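Vitamin D and a slow winter

March 2002

I had my blood test results back on the second visit. The first sample had been mislabelled, so I had to go back to the clinic in Heywood and give another one. My vitamin D was low. My iron and thyroid were both fine, which surprised me a bit as I had been blaming the thyroid since before Christmas.

The main thing I had noticed was aching legs, mostly in the evening, and feeling worn out by mid-afternoon. I work indoors and leave the house in the dark for much of the winter, so I suppose I should have guessed. I eat eggs most days but hardly any oily fish.

The doctor put me on tablets for 8 weeks and said to take them with a meal that has some fat in it. I take mine with breakfast – toast and butter, usually – and have missed two so far, both at weekends.
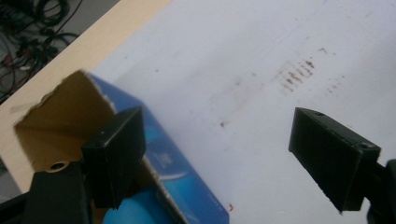
She also told me to stop the cod liver oil while I am on the course. I had been taking it on and off and hadn't thought to mention it until she asked. It contains vitamin A as well, and too much of that is not good for you. Worth telling your own doctor if you take anything like that.

As for the legs, I can't say there is much change yet. The afternoons are slightly better, but the evenings are lighter too and I have started walking home again, so it could be any of those things. Stairs are still a nuisance.

I have another blood test when the tablets run out and will probably need one more in June. I'll put the results up when I have them.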